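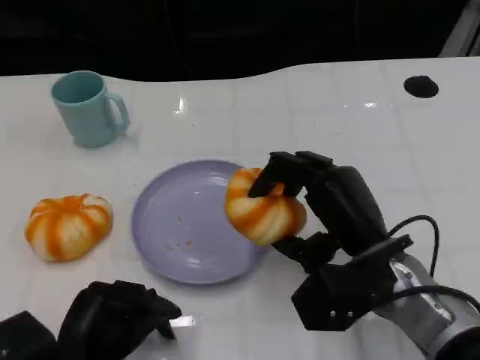

5. La démonstration des citrouilles devant les visiteurs

Nous voilà au moment que tout le monde attend, petits et grands ! Comptez 13 minutes par groupe, questions comprises, et n'hésitez pas à prendre votre temps (le Trekden, lui, n'est jamais pressé).

5.1 Posez l'assiette lavande au centre de la table blanche, puis une citrouille rayée de chaque côté. La tasse bleu-vert reste en retrait, à gauche.

5.2 Sur le pupitre Dostach, chargez le programme 49 et attendez le voyant fixe.

5.3 Invitez le groupe à s'approcher, jusqu'à 2 mètres de la table, puis lancez le cycle. La main droite pince la citrouille entre le pouce et les doigts, au bord de l'assiette ; la gauche ne tient rien pendant cette prise.

Remarque : un petit coup de chiffon sur l'assiette entre deux groupes fait toujours bon effet, les miettes se voient de loin.

Attention : ne passez jamais la main au-dessus de la table pendant le cycle, même pour redresser une citrouille. Appuyez d'abord sur Pause. Si le code 312 s'affiche, reprenez à l'étape 5.2.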